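Head mount calibration keeps drifting, what am I missing?
Started by qudah_bench | 16 replies | 3 shares

qudah_bench
Hi all! Long time reader. I look after one Skirnura two-arm kitchen unit on a wheeled base, software from Mandeo, and I love the thing, but the head camera and I are in a fight. I do the full calibration in the morning with the checker board, everything lines up beautifully, and by lunch the left hand is closing next to the cup instead of on it. Always low, always a little toward the body. Redo the board, good again, then the same slide. I've done it two days running with the same result.

Mount screws are tight. Cable is strapped down. What else is there?

tollgate
Low and toward the body is the neck, it isn't the camera. Check the pitch joint. On ours the belt behind the face plate had stretched and the head was nodding forward a hair every time the base stopped.

Mirelle_K
Could also be heat. What's the room like by noon? Our lens holder was printed PLA and it crept in a warm room. Swapped to an aluminum one and never looked back.

qudah_bench
Room's air conditioned. The holder is the stock metal one. Belt I haven't looked at, I didn't even know there was a belt back there! Going in tonight.

rania.zein
Rania Zein here, I keep the same Skirnura base going (mine has the older neck). Before you open the face plate do this first, it takes no tools. Park it, power on, put a dial indicator or just a ruler against the top of the head, and push down on the forehead with one finger. Let go. If it comes back to the same number, the belt is fine. If it stays low, tension it.

The tensioner is the little eccentric on the left side, facing the same way as the robot. Loosen the lock screw, turn the eccentric until the slack is gone, snug it, push the head again. Do not crank it. I over-tensioned mine once and the motor ran warm enough to trip, and then I had a robot staring at its own feet for an afternoon.

Then calibrate AFTER. Lots of people tension the belt and skip the board, and the offset they see is the old offset.

tollgate
^ this. Also home the neck before the board, and leave the base brakes on.

hexkey_hal
I'm going to disagree with both of you. Belts on that neck come out of the factory fine and the pitch encoder is on the output side, so a bit of stretch gets corrected anyway. Sliding over a morning smells like the shoulder zero to me. If the left shoulder is losing its zero, the hand ends up low while the head is perfectly innocent. Compare both arms before you touch anything.

rania.zein
Output-side encoder is the newer neck only, Hal. Older one reads at the motor, so stretch goes straight through. But comparing arms is a great idea, I take that part gladly.

hexkey_hal
Fair, I've only had the newer one apart. Which neck is it, qudah?

qudah_bench
Older one, going by the plate on the back. And I compared arms: right hand is low too, by the same amount. So it's the head! Finger test: it stays down 2 mm. I'm so happy to have a number.

Jatard
2 mm at the forehead is a lot by the time you get out to the hands. That's your cup.

Mirelle_K
OK, I withdraw PLA :)

qudah_bench
Done! Lock screw was barely finger tight, so I cleaned it, put a dab of blue threadlocker on it, turned the eccentric until the slack was gone and did the push test until it came back to zero. Homed the neck, brakes on, full board, then the reach check on shelves, which is my favorite part because you can really see whether eyes and hands agree. I picked the upper cabinet on purpose since looking up puts the head at the far end of its pitch travel, where it was worst before.
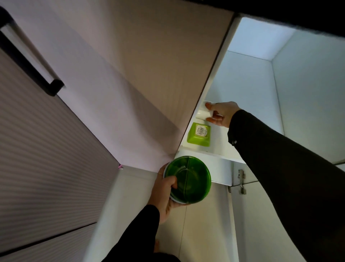 Ran the shelf check again after lunch without touching the board and the offset is the same as in the morning. First time all week. I've added the finger push to my start-up list, right after the e-stop test and before homing, and I marked the eccentric with a paint pen so I can see at a glance if it moves.

Next question while I have you: how often do you redo the full board once the neck is behaving?

tollgate
Once a month, plus any time the head gets bumped.

rania.zein
Great result! I do it every 2 weeks on the older neck. Keep a log of the residual each time. A slow climb in that number is the belt talking to you, and you'll catch it well before the hands start missing.

hexkey_hal
Every 2 weeks is overkill. If the push test is clean, leave the board in the drawer. Each full calibration is a chance to do it badly.

rania.zein
Only if you rush it!

Jatard
Somewhere in between for me. Quick check with the small tag on the wrist every morning, full board when the quick check complains.

qudah_bench
Oh I like the wrist tag. Is that the printed one from the Mandeo manual or did you make your own?

Jatard
From the manual, glued to a bit of flat aluminum. Paper curls.

This site uses cookies to keep you signed in and remember your settings. Accept | Manage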